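Jundico Tabletop Handling Set: Data Card

This website uses cookies to improve your visit. By continuing you accept our cookie policy. Accept | Manage settings

Version 2, issued 25/05/2020
Maintained by Skendlow. Contact: Iqra Paracha, data services.

Summary

The Jundico set is supplied to customers of the Dramen two-finger gripper kit. It holds 1,288 recordings of household objects being approached, grasped and set down on a table. A further 1,000 still views are provided for checking camera alignment before first use.

Views from the wrist camera
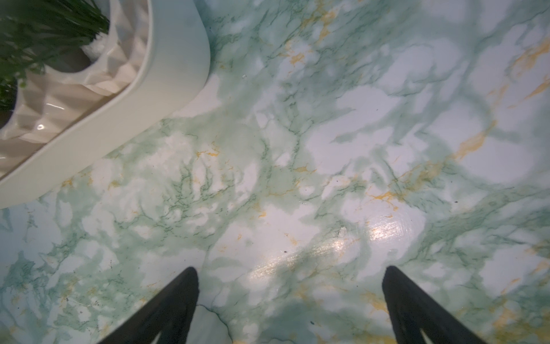
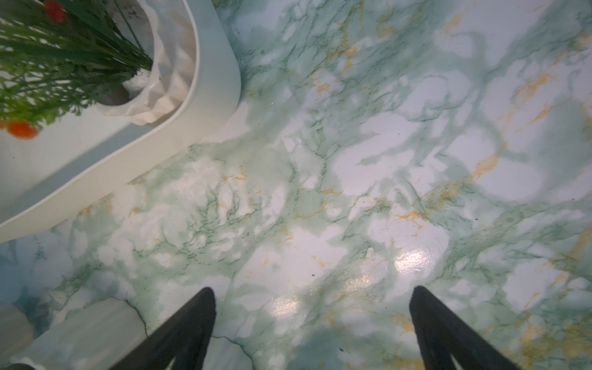

Planters with foliage, marble-patterned surface, gripper open.

Each recording is stored in its own folder with a plain text file giving the object name, the operator and the gripper position over time. Folder names were changed in April; customers holding the earlier release should download the set again in full.

Known limits

Glossy table coverings produce glare, and fine surface detail may be lost where it falls. Thin leaves close to the lens may appear soft. No correction has been applied in either case. The set should not be used on its own to judge the safety of the kit near people.

Terms of use

The set is licensed to the named customer only. Published work should credit Skendlow and the recording lead, Pylyp Kovalchuk. Requests to share the files with a third party are to be sent in writing to Catríona Buckley.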